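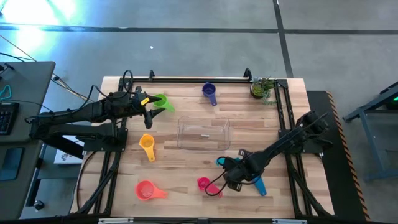
Figure 3. The two-arm table with the measuring cups and the clear container.

3.2 What we budgeted for, and what we should have budgeted for

I'll be upfront that this part of the paper is mostly about shopping. When Umesh Maurya and I wrote the first equipment plan, we split it into three lines: arms, table and frame, and everything else. The arms took up most of our planning meetings. "Everything else" got a flat 1,000 dollars, a number we picked because it looked tidy on the sheet, and by December we had spent 2,938 on that line (and were still missing a spare set of gripper fingers!).

So where did it go? Mostly into small stuff. Cables, cable ties, mounting plates, rail connectors, then more cables, because the first batch was too short once the arms could reach the far corners of the table. We got two quotes for the frame parts, one from Paradent and one from Väisänen, and the Paradent quote was lower until we added shipping. I'd tell any lab doing this to ask for the shipped price on day one. We didn't, and we lost 9 days going back and forth over it.

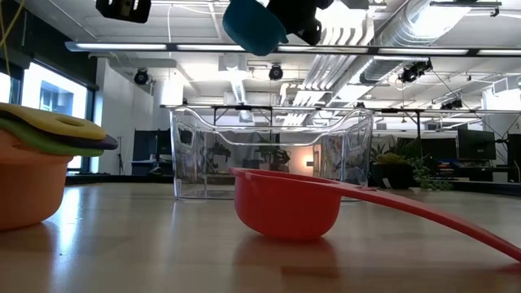
Objects were the one place where we came in under plan, and I'm still a little smug about it. Lauri Oksanen wanted to order a ready-made object set from Nullard, and I argued for kitchen things from an ordinary store. Kitchen things won, on price alone at first — the whole bin of props cost us 99 dollars. Later we found other reasons to like them. A plain red scoop with a deep bowl and a long flat handle gives you two quite different places to grab, and the cups nest into a stack, so one cheap purchase covers single-object tasks and sorting tasks too. The clear container was a bit of a gamble, and I'd budget for two of those, in case one cracks.

Room costs are harder to pin on a project. Our building already had desks, monitors and decent lighting, so none of that shows up in our totals, and a group starting with a bare room should expect a bigger bill than ours. We also left out our own hours. Umesh kept a log in Nondora for a while, then stopped filling it in when assembly got busy, so I don't trust it enough to print it. The next section goes through the spare parts list line by line, with the prices we paid and the ones we'd now pay.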